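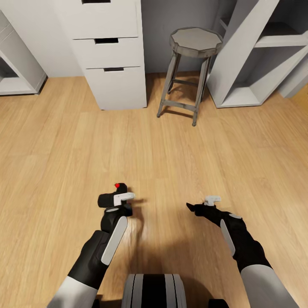 **Small angel check, SAFE or priced shares?**

Posted by Lindsay Halliday

A friend's startup, Valine, is raising a first round and has room for a few small checks. I can put in $1000. They've offered me a SAFE with a cap, but another investor is asking for priced shares. Does it matter at my size? The round closes in August.

**Vaughan Tawhiri**

At that amount take the SAFE. A priced round means lawyers on both sides, and the company won't want to pay for that to get your check. Read the cap and find out if it's pre-money or post-money. With a post-money cap you can work out your share now, before counting the next round. Ask if there's a discount too. Mine at Koech had a cap and no discount, and I didn't notice until it converted.

**Delwyn Tawhiri**

don't do it, you'll never see the money again. I put 200 into Bralla and got 3 emails

**Aroha Ruawai**

Also ask whether they're pooling small investors into one vehicle. If they are, find out the fees, because a flat setup fee takes a big bite out of a small check. And get a signed copy of whatever you agree to before you wire anything.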